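Detergente líquido Colska para penas e acolchoados, 1 litro

Cuidado da roupa > Lavagem > Peças com enchimento

O inverno passa, o casaco acolchoado volta para o armário e ninguém sabe bem o que fazer com ele. Lavar? Arejar e rezar? Durante anos vendemos detergentes para lã e para seda e respondíamos sempre à mesma pergunta ao balcão: e para os casacos de penas, o que é que têm? Agora temos o Colska, e estamos mesmo contentes com ele. É um detergente neutro, sem amaciador e sem branqueadores óticos, que enxagua depressa e não fica agarrado ao enchimento (quem já tirou da máquina um casaco a fazer espuma pelas costuras percebe o alívio!).

Serve para penas, penugem, fibra oca e misturas. Serve para casacos, coletes, sacos-cama, edredões e almofadas. E serve também para aquelas peças finas de meia-estação que se usam por baixo de outra coisa e que apanham mais suor do que gostaríamos de admitir.

Formato e rendimento

Frasco de 1 litro com tampa doseadora
Referência: 1287
Concentração: dose normal de uma tampa por casaco de adulto, meia tampa para coletes e peças de criança
Perfume: muito leve, a sabão simples; desaparece com a secagem
Temperatura: até 30 graus, ou a indicada na etiqueta se for inferior
Máquina de carga frontal ou lavagem à mão
Não usar em couro, camurça ou peles

Antes de lavar

Comece pela etiqueta interior. Se tiver a bacia riscada com uma cruz, a peça não vai à água, com este detergente nem com nenhum outro. Se tiver a bacia com um número ou com a mãozinha, siga em frente.

Esvazie os bolsos, todos, incluindo o interior que nunca se usa e onde vivem os lenços de papel. Feche os fechos até cima, aperte os velcros e solte os cordões. Procure também buraquinhos e costuras abertas, com calma e boa luz: estenda a peça numa superfície grande e passe a mão ao longo dos canais do acolchoado. Um furo minúsculo na ida para a máquina é uma nuvem de penas no tambor à saída.

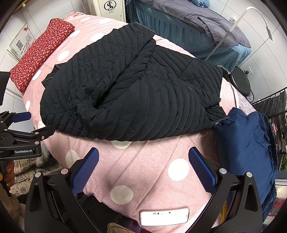
Casaco preto acolchoado sobre lençol cor-de-rosa às bolas.

As nódoas do colarinho e dos punhos tratam-se à parte. Umas gotas de Colska puro numa esponja húmida, movimentos leves, dez minutos de espera. Não é preciso esfregar com força, e a escova de unhas fica na gaveta, por favor! A base de maquilhagem no colarinho costuma pedir duas passagens. A gordura de bicicleta pede mais paciência e às vezes deixa uma sombra; preferimos dizê-lo já.

Na máquina

Limpe primeiro a gaveta do detergente. Parece exagero, mas o amaciador velho que lá fica colado vai direitinho para as penas, e depois elas juntam-se em torrões. Um pano molhado e uma escova de dentes reformada resolvem o assunto.

Ponha a peça sozinha ou com outra parecida. Programa delicado, centrifugação baixa e enxaguamento extra. Se a sua máquina não tiver botão para isso, faça um ciclo só de enxaguar no fim. Ao abrir a porta, o casaco vai parecer uma coisa triste e encharcada, com o enchimento todo encostado às bainhas. É normal, acontece a todos, e é na secagem que ele volta a ser casaco.

Tire-o com as duas mãos por baixo, sem o pendurar pelos ombros. Molhado pesa muito e os canais internos podem ceder.

À mão

Banheira ou alguidar grande, água morna a fugir para o fria, uma tampa de Colska já dissolvida antes de a peça entrar. Carregue para baixo devagar, deixe o ar sair, espere um quarto de hora. Enxague até a água correr limpa e esprema contra a parede da banheira, sem torcer. Uma toalha turca grande enrolada com o casaco dentro tira uma quantidade de água impressionante.
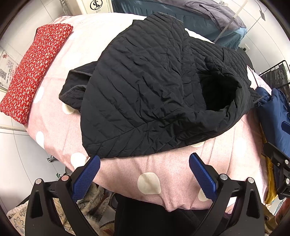

Secar (a parte que conta mais)

Um casaco de penas mal seco ganha cheiro a cão molhado, e a culpa fica sempre para o detergente, coitado. Na máquina de secar, use temperatura baixa e junte bolas de secagem ou duas bolas de ténis limpas. De meia em meia hora tire a peça, sacuda-a e desfaça os torrões com os dedos. Vai demorar mais do que imagina. Quando achar que está pronto, dê-lhe outro ciclo.

Sem máquina de secar também se consegue, só que é coisa para dois ou três dias. Deite o casaco num estendal horizontal, em sítio arejado e fora do sol direto, e vire-o de manhã e à noite. Sacuda-o bem de cada vez que passar por ele. As fibras sintéticas secam bastante mais depressa do que as penas e perdoam quase tudo.

Guardar até ao frio

Dobrado com folga ou pendurado numa cruzeta larga, tanto faz, desde que respire. Os sacos de vácuo são uma tentação para quem tem pouco espaço, mas meses de compressão deixam a penugem cansada. Se tiver mesmo de os usar, abra-os em julho e deixe a roupa descansar uma tarde. Uma fronha velha de algodão dá uma bela capa contra o pó.

Combina bem com

Bolas de secagem Bavex, conjunto de três, em lã prensada. Fazem menos barulho do que as de ténis e não têm tinta que possa passar para tecidos claros.
Spray impermeabilizante Pawlak, para aplicar com a peça ainda húmida, antes de secar. O exterior de muitos casacos perde alguma repelência com as lavagens, e é a melhor altura para a repor.
Saco de rede Prusdale, tamanho grande, para almofadas e coletes com fechos metálicos.

Perguntas que nos fazem

Com que frequência devo lavar o casaco?
Uma vez por época costuma chegar. Se anda todos os dias de transportes ou o usa para passear o cão à chuva, faça uma lavagem a meio do inverno e outra antes de guardar.

Posso usar o detergente da roupa normal?
Poder, pode, numa emergência e em pouca quantidade, se a peça for sintética. Nas penas não aconselhamos: os detergentes correntes são mais agressivos com a gordura natural que as mantém elásticas.

E se já lavei com amaciador?
Lave de novo só com meia tampa de Colska e faça dois enxaguamentos. Na maioria dos casos o volume melhora bastante.

O frasco é recarregável?
Sim! Traga-o vazio à loja e enchemos pelo preço da recarga. A tampa doseadora aguenta anos.

Serve para roupa branca?
Serve, e como não tem branqueadores óticos não altera os tons crus. Também não faz milagres em amarelos antigos.

Envio e trocas

Enviamos em caixa de cartão, com o frasco selado e na vertical. Aceitamos devoluções de frascos por abrir. Se o seu chegar com fuga, escreva-nos com o número da encomenda e segue outro.

Opiniões de clientes

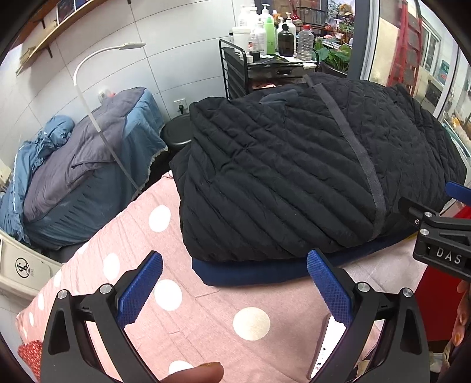 Olesia Tymoshchuk: Comprei para o edredão e acabei por lavar tudo o que havia lá em casa com enchimento. O cheiro é mesmo discreto, coisa que agradeço, porque os perfumados dão-me dores de cabeça. Só acho que a marca da meia tampa devia ver-se melhor, tive de ir à janela.

Resposta da loja: Obrigada, Olesia! Tem razão quanto à marca. Por cá passámos um risco de caneta permanente na tampa do nosso frasco e ficou resolvido.

Liv Lindholm: Segui as instruções de secagem e quase desisti ao terceiro ciclo, o meu colete continuava com bolinhas nas costas. Ao quarto ficou fofo outra vez. Pergunto se dá para sacos-cama de penas muito antigos, com o tecido já fininho.

Resposta da loja: Dá, Liv, mas nesse caso lavaríamos à mão, na banheira, e sempre com os braços por baixo ao levantar. Se o tecido já deixa sair penas, remende primeiro.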